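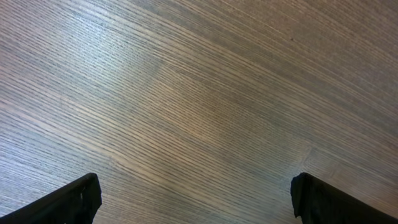

Karkum two-finger gripper with wrist camera, short review

I ran the Karkum for 200 picks on the bench, then swapped in the older Clulel and did the same set again. Both went on the same arm with a Koninham controller.

The wrist camera is the better half of the kit. Both black fingertips stay in view with a wide gap between them, so lining up is easy. Focus is a bit soft and glare washes out part of the tabletop — I'd turn the lamp away.

Grip was fine on boxes and weak on thin cards. The Clulel dropped fewer cards but opens slower. Setup took about 4 hours, mostly cables.

At $992 I'd buy the Karkum again. Spare fingers ship from Fajardo.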